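# Folding and Storing Small Table Linens and Aprons

Covers round cloth placemats, printed cotton pieces and small items with straps. Larger tablecloths need a different fold and are not included.

## Before you start

1. Clear a flat, pale surface. Lint and loose threads show up well against white.
2. Check the care label. Most cotton prints can be pressed at a medium setting.
3. Sort by shape: round pieces first, then anything with straps or trim.

## Round placemats

Lay the piece printed side up and smooth it from the center outward.
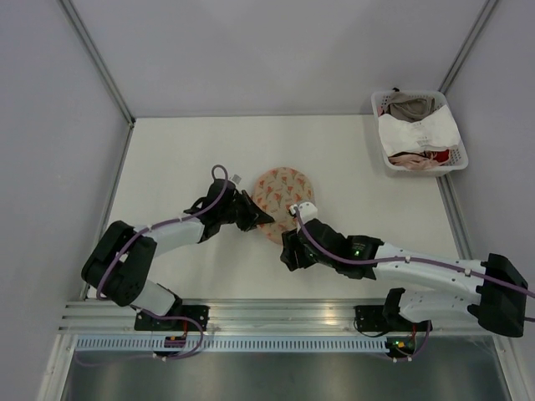 Fold in half, matching the curved edges. Fold in half again to form a quarter circle. Do not press the folds. A sharp crease across a print fades sooner than the rest of the cloth.

For a 14-inch drawer, stack the quarters with the points alternating left and right. If the stack leans, split it in two.

## Items with straps and trim

Straps tangle when folded loose. Open the item out, find each strap and bring it clear of the main panel.

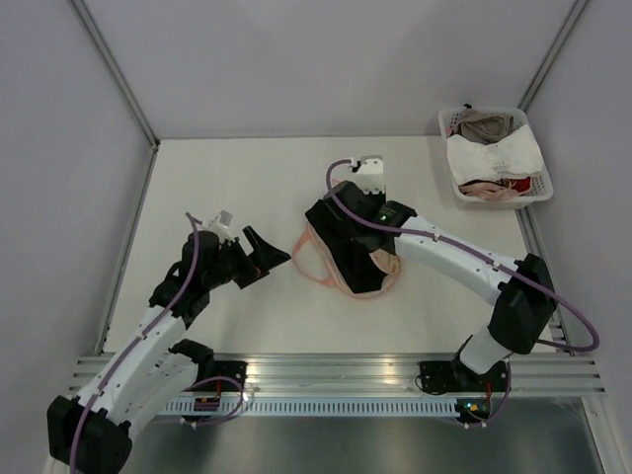 Lay the strap back across the panel in a single flat loop. Fold the sides over it to make a strip, then fold the strip in thirds. Contrasting trim should end up on the outside, where it identifies the piece in the stack.

Dark panels shed lint onto light cloth. Put a sheet of tissue between them, or store them separately.

## Bunched cloth

Do not fold over a bunch. Hold the flat edge down, lift the gathered part and draw it away from the edge. Repeat from the other side if the cloth still pulls. 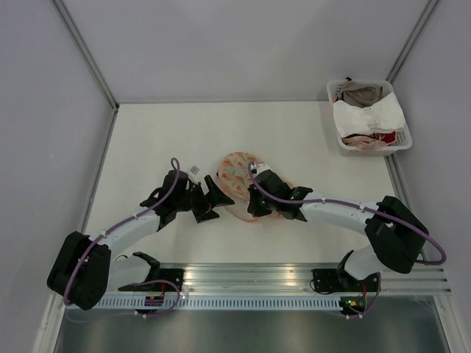 *Soft pink printed cloth, bunched, with its rounded edge flat on the surface.*

## Storage

The Okell drawer divider (size 57) takes one stack per slot. The Mivora box is deeper and suits strapped items stored upright. Leave a finger's width at the top of either one. Refold in December if the linens have not been used.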